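Vaisselle : un prêt de bols et d'assiettes en plastique à Clamholm

La ressourcerie Pacheco ouvre en octobre un service de prêt de vaisselle réutilisable pour les goûters, les kermesses et les fêtes de quartier. Le stock de départ compte 153 pièces en plastique de couleur, fournies par l'atelier Nenileo.

Les bols existent en plusieurs tailles et plusieurs couleurs, du jaune vif au bleu roi. L'emprunt est gratuit pour les habitants de Clamholm -- une caution est demandée aux associations extérieures.

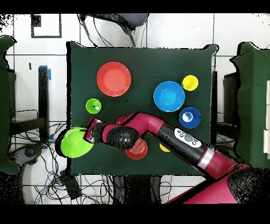 Comment emprunter

Les demandes se font à l'accueil de la ressourcerie, rue Virorach, au moins trois jours avant la date prévue. Chaque foyer peut garder la vaisselle deux jours. Elle doit être rendue lavée et séchée, bols et assiettes empilés séparément.

Les pièces fendues ou rayées sont à signaler au retour. Elles ne sont pas facturées, sauf perte de plus de deux pièces par emprunt. Les couverts et les verres ne font pas partie du prêt pour le moment. L'accueil est ouvert de 14 h à 18 h.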